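Undach hand-held gripper pair: a long-term review

Rating: 3 out of 5

I have spent a large part of my adult life learning to do things well, and most of this winter picking up small boxes as though I had never met one. For this I blame the Undach pair, two hand-held grippers that you wear out your patience on so that a robot may one day be spared the trouble. You squeeze, the fingers close, the software writes down everything you did, and a learning system later goes through it all looking for a pattern.

We bought ours in December through Waltmont, who were quick and packed everything in far too much foam. Before that we had a single Fusetti unit on loan, a decent tool if you only ever want to teach a machine to do things one-handed. We wanted both hands, mainly for packing work: boxes into containers, boxes out of containers, lids, that sort of glamour.

Setting up takes a morning. The manual covers it in a page and then spends four pages on the warranty. Calibration is the sticky part. You hold both grippers still, in a pose the manual calls "relaxed", and if you are in fact relaxed your hands drift and it starts again. Sihan Zeng can do it first go. I need 3 tries and a biscuit.

In use they are better than I expected. The trigger is light, the fingers meet squarely, and the pads hold smooth cardboard without crushing it. Where you notice the bulk is in tight places. Reaching into a clear storage box for a slim carton standing on its end, you have to line up the gap between the fingers before you go in, as there isn't much room to change your mind once you are past the rim.

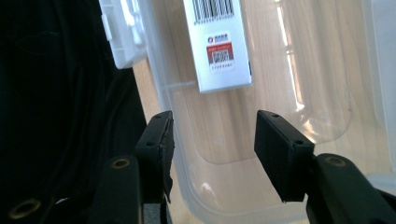

How many examples do you need before the system learns anything useful?

For one simple task with one kind of box, 200 clean goes gave us a policy that succeeded often enough to be encouraging. Once we began changing the box, the container and where each of them stood, we wanted 3,000, and I would sooner have that many varied ones than twice as many all alike.

Which brings me to stamina. The grippers aren't heavy when you take them out of the case. They put on weight through the afternoon. By four o'clock my wrists have opinions, and my examples get worse in a way that shows up plainly in the data: short, snatched grabs, with a pause before each one that I can only describe as sulking. The learning system copies the sulk faithfully. We now stop after 2 hours and swap over, and the afternoon batches have improved a good deal.

The cables are my main grumble. Each gripper has its own, and each behaves as though it were the only one in the room. Run them outwards, away from the middle of the table, or you will spend your day untangling yourself in mid-task and throwing away perfectly good attempts. Juraj Lukáč tapes his to his sleeve. A cordless version is listed on the Undach site as "coming", and has been for as long as I have been looking.

Two-handed work is where the pair earns its price. One hand can wait by the container while the other brings the box in, and the timing between the two is recorded properly, which our old arrangement never managed. It does take practice to keep the idle hand idle. Mine likes to wander off and gesture.

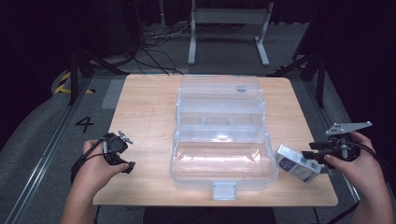 Left hand standing by, right hand with the carton, clear box between them.

The software, since somebody will ask, is fine. It saves each attempt as its own file and lets you bin the bad ones with a single key. That key sits next to the one for "keep", and I have lost some of my best work to it. There is no undo. I wrote to support about this and had a friendly reply explaining where the two keys were.

Spare finger pads come in sets and cost more than they should. Ní Mhurchú make a pad that fits with the same screws and grips card a bit better, though it leaves a faint squeak that you either stop hearing or don't.

Good: light trigger, accurate timing between hands, sensible file handling.
Less good: cables, calibration, the price of pads, the key next to the other key.

Would I buy them again? For two-handed tasks, yes, and I'd order the spare pads at the same time to save on postage. If you only need one hand, borrow a Fusetti and keep your money.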